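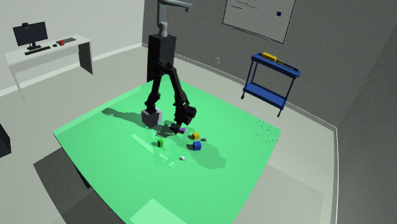
How to make a plaster copy of a fossil shell

A good copy lets you handle a fossil every day while the real one stays safe in its drawer. I learned this method from Rochelle Greenberg at the Drarell fossil club, and I use it mostly for ammonites and clams that are flat on one side.

You need modeling clay, casting plaster, water, a soft brush, a little petroleum jelly and a strip of stiff card.

1. Brush the fossil clean. If it is crumbly or has loose scales, please stop and choose another one.

2. Roll the clay to a thickness of 2 cm. It must be thicker than the part of the fossil that you will press in.

3. Put a very thin layer of jelly on the fossil. Too much of it fills the fine ribs and they will be lost in the copy.

4. Press the fossil straight down, then lift it straight up. Do not rock it from side to side.

5. Bend the card into a ring around the print and push it a little into the clay.

6. Stir 50 ml of water with plaster, adding the powder slowly, until it is like thick cream. For a bigger ring, make more.

7. Pour from one side and tap the table gently, so the air bubbles come up.

8. Wait four hours before you peel off the clay. In cold rooms I leave it overnight.

Write "copy" on the back with a pencil, together with the place where the original was found.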